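Geletti Puts Two-Arm Workcell Purchase on Hold, Publishes Its Buying Questions

Pistby shop will rent one cell through June before it spends on more

PISTBY – Geletti, a contract repair and assembly shop, said Tuesday that it will not go ahead with a planned order of six two-arm robot workcells this year. The company will rent one cell instead and has released the list of questions it now puts to every automation supplier that asks for a meeting.

The order had been penciled into the equipment budget last fall. It was taken out after the operations team went back through the quotes and found that the price of the arms was the smallest part of what they were being asked to commit to.

"We were shown a lot of charts about payback," said Huguette Lemaire, head of operations at Geletti. "I asked what was in the payback number and got a different answer each time. Some of them left out the grippers. One left out the person who has to stand there and put the parts back when they end up in the wrong place. I have been buying equipment for 26 years and I know what a missing line looks like."

The job Geletti wanted to hand over is a dull one. Hand tools come back from the benches mixed together and have to be picked up, sorted and returned to trays before the next shift. Screwdrivers are the worst of it. They differ in handle shape, length and thickness, and they are never put down the same way twice.

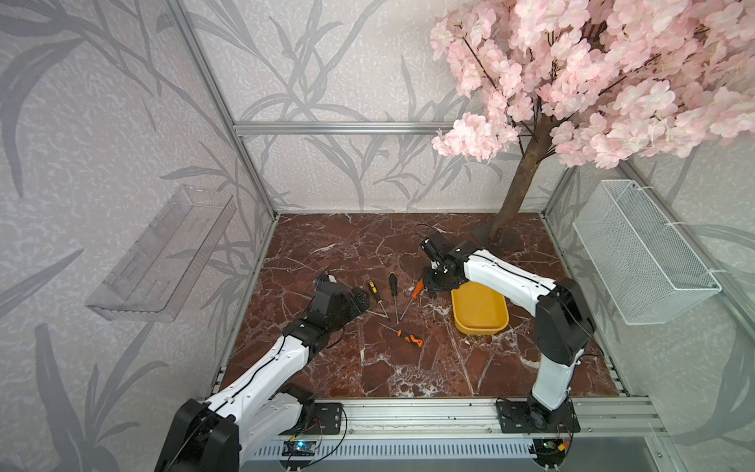

Two arms, loose screwdrivers and a yellow tray.

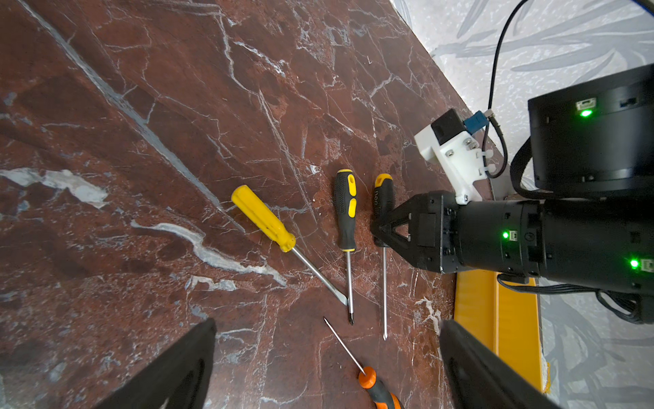
Geletti's internal estimate puts tool return at 491 hours a year across the Pistby benches. Suppliers have tended to treat that figure as the savings. The company does not. It expects that any cell will need loading, clearing and checking, and it wants those hours measured on its own floor before they go into a budget.

"A demo is somebody's best day," Lemaire said. "I'm not accusing anyone of anything. I just want to see an ordinary afternoon, with our tools, and I want our people writing down the times."

The rental cell will be placed at the Pistby site, next to the existing tool crib. Its cost comes out of the maintenance budget, and no bench positions will be changed while it is there. The company's second site, in Cáceres, had asked to be included and will wait for the results.

Geletti is asking suppliers to answer the following in writing before any quote is considered:

What does the full cell cost, including both arms, grippers, mounts, cameras, cables, trays, software and delivery?

Which of those parts wear out, and what did your last customer pay to replace them?

How many tool types were used in testing, and who picked them?

When a pick fails, who steps in, and is that time counted in your cycle figure?

What happens when we add a tool with a handle the system has not been set up for? Is that a service call, and at what rate?

If the software license ends, does the cell still run?

Who owns the recordings made in our building?

Can we buy the mounting rails and brackets from someone else?

There are eight questions. Of the suppliers contacted so far, one, Brerkeo, has answered all of them, and its answer to the fourth was that failed picks were not counted. Geletti said it would sooner have that in writing than a better number it can't check. Brerkeo will provide the rental cell. The company stressed that this is a rental and should not be read as a choice of supplier.

The money set aside for the original order will stay in the capital budget, unspent, until the trial figures have been reviewed. Part of it may go to plain storage – labeled racks and better trays – which the bench teams have been requesting for longer than anyone has been talking about robots. A quote for the racks is already in hand. It fits on one page.

Geletti will share its trial times, including failed picks and staff hours, with other small shops that ask for them. It does not plan to hold an open house or release a video.

About Geletti
Geletti repairs and assembles small equipment for commercial customers from its sites in Pistby and Cáceres.

Media contact
Huguette Lemaire, Operations, Geletti, Pistby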